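# Two Grippers, One Net and a Tub of Water

Friday, late. Two gripper makers, one test, and the sort of job that sounds like it was dreamt up for a school fair. Hold a small net by a thin plastic handle. Scoop a toy out of water. Tip it somewhere else.

Easy for a four-year-old. Less easy for a parallel gripper that was designed to pick up boxes.

We wanted to compare the Bandico and the Prevus, both parallel-jaw, both sold to small labs and workshops who can't spend car money on a hand. The Bandico is 900 dollars, with pads. The Prevus costs more and you get a better controller, plus a wrist camera mount that doesn't need a hacksaw to fit. Neither is new. Both get asked about constantly, usually by people who have already bought the other one.

So – water, a net, two arms. 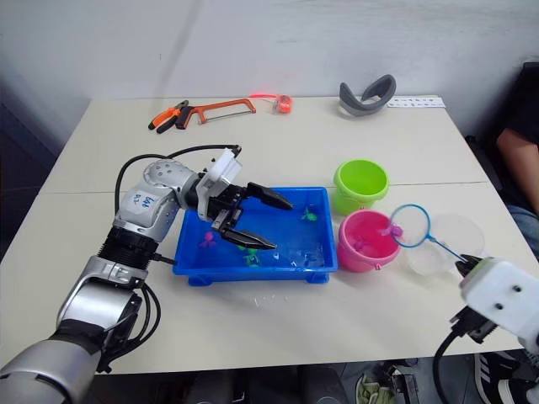 Reach was the first headache. A net handle adds length to the tool and the planner doesn't know about it unless you tell it, and most people forget to tell it. Riis, who make the control software we ran on both arms, lets you type in an offset and then quietly ignores it if you restart in the wrong order. Took us most of a morning to work that out. Layout matters nearly as much as software. With the net over the clear container and the pink bucket right next door, there's not a lot of spare room for the hoop to swing through, and any slop in the grip shows up at the rim, well away from the fingers. A couple of millimetres at the pads becomes a clipped bucket. We'd suggest anyone copying this test starts with everything further apart than looks sensible, then closes it up.

Now, grip force. Both makers quote a maximum and both maximums are useless here. Full squeeze on a thin handle and the handle rolls. Half squeeze, it holds until the net meets the water and drag gives it a twist. The sweet spot is narrow and it's different for each hand. On the Bandico we ended up low, with a slow close. On the Prevus we could go firmer becuase the pads have a bit more give.

We ran 21 scoops per hand before lunch and stopped to argue about the scoring. Does a scoop count if the toy ends up hanging off the rim? We said yes, provided it got to the bucket. One of us still disagrees.

The wrist cameras were the part we'd been looking forward to. From overhead everything is tidy. From the wrist you get the fingers, the tool and whatever's past it, all jammed together, and the controller has to make sense of that while the arm is moving. 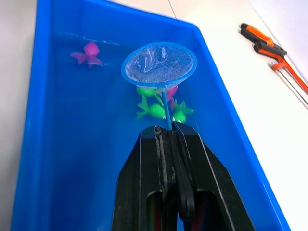 Do you need a wrist camera for this kind of work?

For a fixed tray with parts that stay put, an overhead camera will do the job and save you money and cabling. Once things drift or get nudged between passes, the wrist view earns its keep, mostly in the last few centimetres of the approach.

Cabling, since we mentioned it. The Prevus run is neat at the wrist and a mess by the elbow. Bandico is the other way around. Whichever you get, buy more ties and leave more slack than the manual says, then check it with the arm at full stretch. Vaduston sells a sleeve kit that fits both. Ugly but it stayed on.

Latency was closer than the spec sheets suggest. We set a 200 millisecond ceiling from camera to jaw command and both stayed under it, though the Prevus was steadier and the Bandico had the odd hiccup when logging was on. Turn logging off, hiccup gone. Not a great answer if you need the logs.

What really separates them is regrasping. Sooner or later the handle creeps and the hand has to let go a touch and take it again without dropping the net. The Bandico opens in steps, and the smallest step is too big for something this skinny. The Prevus opens smoothly. 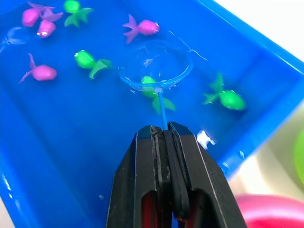
That smoothness is worth a fair bit of the price gap, to us anyway. It means you can write a little correction routine: ease off, shift, close, carry on. With the Bandico we wound up adding a wrap of rubber tape to the handle instead, which is cheap and works fine, but now your tool has tape on it and every new tool will need tape too.

Buy the Bandico if your objects are chunky and you're handy. Buy the Prevus if you're holding other tools with it, or anything thinner than a marker. If you already own the Bandico, don't panic, get softer pads and slow the close right down before you spend anything else.

Still to do: a heavier net, a longer handle, and teh same test with the new Riis update, which apparently fixes the offset bug. We'll run the numbers once it's installed on both arms.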